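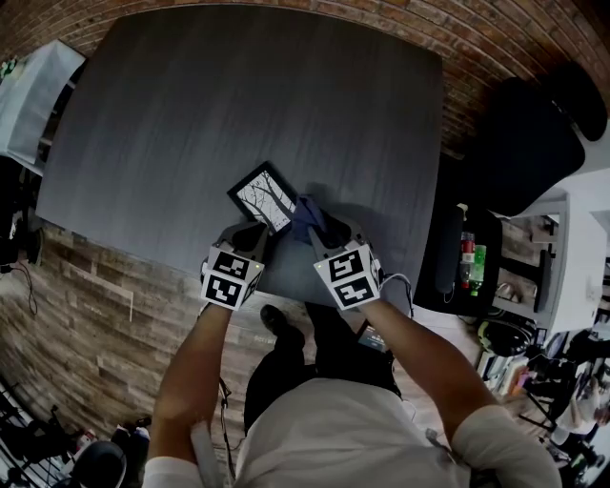

Ovell hand grippers, the two-hand set: six weeks in

Print this page
E-mail this to a friend

I'll say up front that I wanted to like these. We'd been collecting our wiping and folding demos on an older pair that Manaia Cosgrove put together before she moved over to the Mahuika side, and by September the hinges were shot and I was tired of tape. So we ordered the Ovell set, one left and one right, and I've been the person looking after them ever since (setting them up, fixing them, wiping them down, getting yelled at when they drop out).

Short version: good grippers, annoying cables, and the setup guide needs a rewrite.

Setup first. You get the two hand units, a bag of spare finger pads, the marker cubes and a clip-on unit. The cubes come flat and you fold them up yourself, then stick the printed marker faces on. Take your time with this!! I rushed the first one and got a face on a quarter turn off, and the tracking gave me a right hand that thought it was pointing at the ceiling. Delwyn Ngata spotted it after I'd spent most of a morning blaming the software. The faces have a tiny arrow in the corner and the arrows should all follow each other around the cube. The guide shows this on page 19, long after it tells you to press the stickers down hard.

Matte stickers only, please. The spare sheet in our box was glossy and it flared badly under our ceiling lights, so Ebony Merrick reprinted the lot on plain matte label stock and we haven't looked back.

Once the cubes are on, calibration is quick. Squeeze each gripper fully shut, let it fully open, do that 8 times per hand, wait for green. I do it at the start of the day and again after lunch. You can get away with once, but I've seen the closed position creep a bit when the pads warm up, and on thin cloth you notice.

And thin cloth is most of what we do. Our usual job right now is a tablet and a cleaning cloth on the big gray table: pinch the cloth, steady the tablet, wipe the screen, put everything back. It sounds like nothing. With the old pair I'd miss the cloth constantly, or grab so much of it that I was polishing with a fist. The Ovell fingers are long enough that I can see what I'm pinching past the cube, and they close evenly, so a single fold stays put. Steadying the tablet with the other hand is harder. The pads are grippy but the glass still wants to skate, and I've learned to hold it by the edge of the case and lean in. My back would like a taller table, but that's between me and the table.

Looking after them is mostly pads and screws. The pads pick up lint like crazy. I wipe them with a damp cloth at every break and swap them when the corners start to round over, so for us that's every other week. The pads pull straight off, no tools, which I love. The pivot screws do back out, though. A drop of the blue thread stuff fixed it, and if I were Ovell I'd do that at the factory.

One real repair so far. The right-hand cable started cutting out whenever I reached across my body, and the connector was working loose where it leaves the body of the grip. I opened it up (four little screws, then a clip that will fly across the room, so do it over a towel), reseated the plug, and left a fat loop of slack outside before closing it again. Ugly, and it does catch on chair arms, but it hasn't dropped out since. Ovell's support offered me a new cable, which was nice of them, and it took 20 days to show up, which was less nice. It's in the drawer.

Comfort: fine for an hour, then my thumbs know about it. Ataahua Cosgrove has smaller hands than me and finds the trigger a stretch. Tipene Wihongi says he could wear them all day, but he says that about his work boots too. There's a slimmer grip from Fondlow that's supposed to fit and I'd like to try it if anyone has a spare pair to lend.

We're just past 3000 demos on this set and I'd buy it again. Four stars, and I'd give back the fifth for a better strain relief and a setup guide with the pages in the right order. If you've got the Stamis mounts on yours, let me know how the cubes sit, I've heard they need a shim.

Print this page
E-mail this to a friend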